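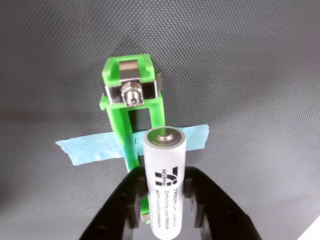 ## Battery station, bench notes + data card

Working notes for the battery cell on the Danura line at Flernham. Covers what gets recorded, who touches what, and what changed for the people on the bench. Quick version, will clean up later.

**Status:** in use since May, day shift only. Saturday is manual.

### What it does

- arm picks up one AA cell, puts it in the printed holder
- a person checks the fit and passes the unit on
- if the arm gives up, the person does it by hand and hits skip

No auto sorting. No screw driving. Please stop asking for screw driving.

### What's in the data

| item | value |
|---|---|
| episodes | 265 |
| operators | 4 |
| camera views | 2 |
| outcome labels | 3 (ok, redo, skip) |

Labels are set by whoever is on the bench, right after the attempt. Not reviewed by a second person. Expect a few wrong ones, mostly redo vs skip – people disagree on where the line is and we never wrote it down.

No faces, no badge numbers, no voice. Operator field is a letter. Don't try to match letters to the rota, we agreed with the crew that would not happen.

### What changed for people

Before: one person loading cells all shift. Thumbs hurt by lunch, everyone hated it, the job got traded around.

Now: same person runs the bench and does fit check plus paperwork. Less loading, more watching. Some like it. Two said watching is more tiring then doing, and they have a point – breaks are now every hour on this station.

Head count on the line is the same. Pace is set by the bench person, not the arm. If Grusau office wants the rate raised, that goes through the crew first. It's in the agreement, section on pace.

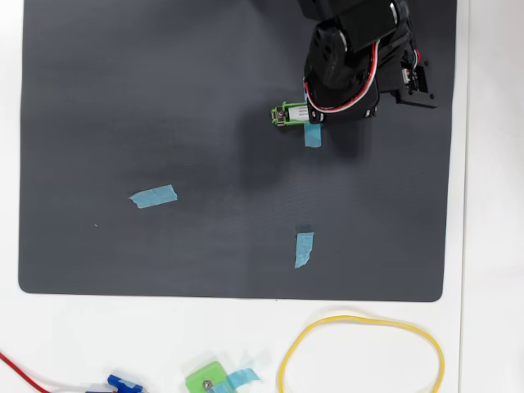
Resetting the bench is the part the crew owns now, and they asked for it in writing. Whoever starts the shift moves the markers, not the person who wrote the script. Three strips of blue tape on the mat, spread out in a triangle. Old tape comes off before new tape goes down. Spare bits like the rubber band stay off the mat, down on the white tabletop. Cables too. If you can't get the layout right in a couple tries, call it and load by hand, no one gets asked why.

### Stopping

1. Red button. Anyone can press it, any reason.
2. Wait for the arm to settle before reaching in.
3. Note the time of day in the log. One word is fine.
4. Restart only from the bench, never remote.

### Known problems

- shiny contacts confuse the fit check under the overhead lights
- polarity isnt logged. Ostermann asked for it, not done
- early episodes have the clock off by an hour
- skip was missing from the menu at first, so some skips are filed as redo

### Use

Inside the company only. Fine for training the pick and place. Not for timing people, not for shift reviews. Ask the bench before you copy the folder anywhere.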